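5.4 Checking the jaw opening on the hand-held gripper

Do this check when a gripper is first issued, and again after every 200 recorded grasps. It takes one operator. The Puvby hand unit and the Gudia hand unit share the same housing, so the steps apply to both.

1. Switch the unit off and wait for the status light to go out.
2. Wipe the central recess with a dry, lint-free cloth. Do not use solvent on the gray housing.
3. Hold the unit at chest height with the camera facing away from you.
4. Stand a thin, flat test piece upright in the recess. Do not force it.
5. Switch the unit on and start the live view on the Bolon recorder.
6. Confirm that the upper part of the test piece can be seen above the housing and that the black circular border of the view is complete.
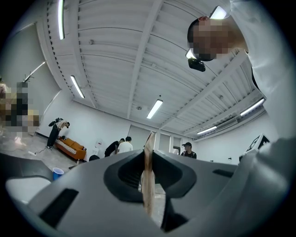 Maintenance > Hand units > Reading the live view

A slight lean in the test piece is acceptable. If the lean is greater than 3 degrees on the recorder's angle tool, release the piece, seat it again and repeat step 6. If the lean returns, replace the jaw pads (section 5.6).

Straight lines toward the outside of the view, such as ceiling ribs, look bowed. This comes from the wide lens and needs no correction.

7. Set exposure to Auto and wait 30 seconds. If ceiling lights wash out the test piece, set the exposure limit to 255 and lower it one step at a time.
8. Save the settings. Write the unit number in the log.

CAUTION: Keep fingers and loose sleeves out of the central recess while the unit is on.

NOTE: Units with Pretorius jaw pads made before November need the shim kit. Order it before starting section 5.6.

Revised June 2025. Send corrections to Roscoe Villanueva, hand unit maintenance.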